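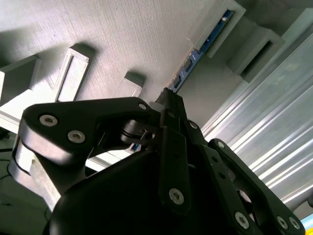
## 3. Planning and Budgeting Before You Order

Work through this section before you send a purchase order for a Lehtinen bench cell. It covers what to measure, what to price and in what order to buy. Installation starts in Section 4.

The section was written for shops that handle small electrical and computer parts: sorting, test bench loading, board handling, light assembly and teardown. If your work is heavier than that, contact the Madunthorpe office before going further, as the payload figures and the price bands are different.

### 3.1 What a complete cell includes

The quote for the arm covers the arm, its controller and one power cable. Everything else is priced separately. A working cell needs all of the following:

- Arm and controller
- Gripper, with one set of fingers
- Wrist camera and its cable
- Bench or frame, bolted down
- Work holding (clamps, trays, nests)
- Guarding or a monitored area, as required by your risk assessment
- Emergency stop, wired to the controller
- Spare parts kit
- Training for at least 2 operators

> **Note:** The wrist camera is not optional for board work. The vision license is billed yearly and belongs in the operating budget, not the purchase budget.

### 3.2 Define the work first

1. Write down each part the gripper will touch. Use real part names from your stock list.
2. For each part, record the weight, the narrowest place a finger can grip and the clearance on both sides of that place.
3. Mark every part that must not be squeezed, scratched or exposed to static.
4. Write down how the part arrives (tray, bin, loose on the bench, mounted in a chassis) and how it leaves.
5. Record how many you handle in a normal week and in your busiest week.
6. Cross out any job you handle fewer than 10 times a week. These jobs rarely pay back the programming time. Keep the list, though – you can come back to it once the cell is running.

Do not plan from catalog drawings alone. Bring the real parts to the bench and measure them there. Cables in particular are missing from most drawings, and they take up a good deal of the room a gripper needs.

### 3.3 Choose the gripper and fingers

The gripper is where most budgets go wrong. Buyers tend to choose the arm first and spend what is left on the gripper. Do it the other way around.

1. Take the smallest clearance from your list in 3.2.
2. Compare it with the finger tip width on the gripper data sheet.
3. Compare the full width of the gripper body, with linkages open, against the opening of any case or enclosure it must reach into. Linked fingers swing outward as they move, so use the widest point of travel.
4. Check the reach from the palm housing to the finger tip against the depth of the enclosure.
5. Ask for a loan set of fingers and try them by hand, with power off, in the real enclosure.

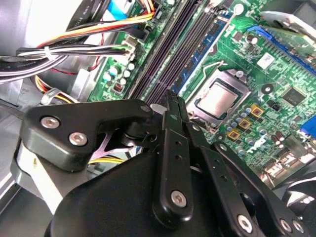
*Figure 3-1. Gripper fingers over the board in an open desktop case, with the memory slots and CPU socket near the finger tip.*

Inside a desktop case, plan for these limits:

- **Side clearance.** Memory slots, capacitors and the socket frame sit close together. A finger that fits between two parts on the way down also needs room to open.
- **Cables.** A power supply bundle can cross the path of the arm. Budget for clips or ties to hold it back, and for the operator time to fit them.
- **Exposed contacts.** Anything with open contacts should be set as a keep-out zone in the controller. Allow one hour of set-up per board type for this.
- **Shiny surfaces.** Bare metal reflects light into the camera. A diffused bench light costs little and should be on the first order.

> **CAUTION:** Disconnect the power supply from the wall and let it discharge before the gripper enters any case. The arm does not detect live voltage. Follow your site's lockout rules.

> **CAUTION:** Standard fingers are not rated for static protection. Order the static-safe set for any work on bare boards. Changing later means buying a second set and repeating the calibration.

### 3.4 Plan the bench

1. Choose a bench position away from foot traffic and direct sun.
2. Mark the full reach of the arm on the floor with tape. Include the gripper length, which the arm data sheet leaves out.
3. Add 70 cm beyond the tape on any side where a person will walk or stand. Your risk assessment may require more.
4. Check that the bench top does not move when you lean on it with both hands. If it does, price a Savness frame or an equal steel one.
5. Locate the nearest grounded outlet. The controller and the bench light should be on a circuit that does not also feed a compressor or heater.
6. Plan the cable route from the wrist to the controller. Leave enough slack for full rotation, and keep loose cable off the work surface.

If the bench is shared with manual work, budget for a second work surface. Shops that try to clear the cell every evening lose the calibration often, and the time spent restoring it soon costs more than the table would have.

### 3.5 Build the budget

Use a sheet with two columns, one for purchase cost and one for yearly cost. Fill in each line even if the amount is zero.

| Item | Purchase | Yearly |
|---|---|---|
| Arm and controller | Quote | Service plan |
| Gripper and fingers | Quote | Replacement tips |
| Wrist camera | Quote | Vision license |
| Bench or frame | Quote | None |
| Work holding | Estimate per part type | Repairs |
| Guarding and stop circuit | Quote | Yearly check |
| Installation | Day rate and travel | None |
| Training | Per operator | Refresher |
| Programming | Hours per job | Hours per changed job |
| Scrap parts for trials | From your own stock | As needed |

The following lines are the ones most often left out:

1. **Scrap parts.** You will damage some during the first weeks. Put aside old boards, cases and brackets now so that trials do not eat into sellable stock.
2. **Work holding.** A separate nest is needed for each part shape. Price them one by one.
3. **Operator time.** Someone has to be at the cell during trials. Enter their hours at full cost.
4. **Freight.** The arm ships in a crate that needs a lift gate or dock. If you have neither, ask the carrier for a price before ordering.

> **Note:** Keep 10 percent of the purchase column unassigned until the cell has run for one full month. Most of it tends to go to fingers and fixtures.

### 3.6 Buy, lease or borrow

**Buying** suits shops with a steady job that will not change for two years or more. You own the spares and can modify the fingers.

**Leasing** suits shops that are still working out which jobs belong on the cell. Read the return terms closely. Some leases charge for drilled benches, cut cables and altered fingers.

**A trial period** is available through Grusavlow, our distributor. The trial covers the arm, gripper and camera. The bench, guarding and static-safe fingers are yours to supply. Trials are booked in order of request, and the slots for July usually go early.

Iida Pitkänen, who set up the training bench at Madunthorpe, recommends running the hardest job on the list during the trial and leaving the easy ones for after the sale. Her reasoning is that an easy job tells you very little about finger clearance or lighting, and those two items decide whether the gripper you priced is the one you need.

### 3.7 Order of purchase

Place orders in the sequence below. Lead times vary, so confirm each one in writing.

1. Bench or frame, and electrical work
2. Gripper and fingers
3. Arm, controller and camera
4. Guarding and stop circuit
5. Work holding for the first job only
6. Training dates
7. Spare parts kit

Do not order work holding for the remaining jobs until the first one is running to your satisfaction. Small changes in finger choice or bench height will change the nests.

### 3.8 Spare parts to hold on site

- Finger tips, 2 sets
- Linkage screws, one bag of each size
- Hex keys to match, kept at the cell
- Wrist camera cable, one
- Controller fuses, one pack
- Emergency stop button, one

> **CAUTION:** Use only the screws supplied for the gripper links. Longer screws can bind the linkage and damage the drive.

### 3.9 Before you sign

Confirm each item with your supplier and write the name of the person who confirmed it.

- [ ] The quoted gripper was tried by hand in the real enclosure
- [ ] Static-safe fingers are listed, if needed
- [ ] The vision license is shown as a yearly cost
- [ ] Freight and unloading are priced
- [ ] The service plan states a response time
- [ ] The bench position and outlet are approved by your site manager
- [ ] The risk assessment has a named owner and a due date

Keep the completed sheet with the cell paperwork. The installer will ask for the measurements from 3.2 and 3.4 on the first day.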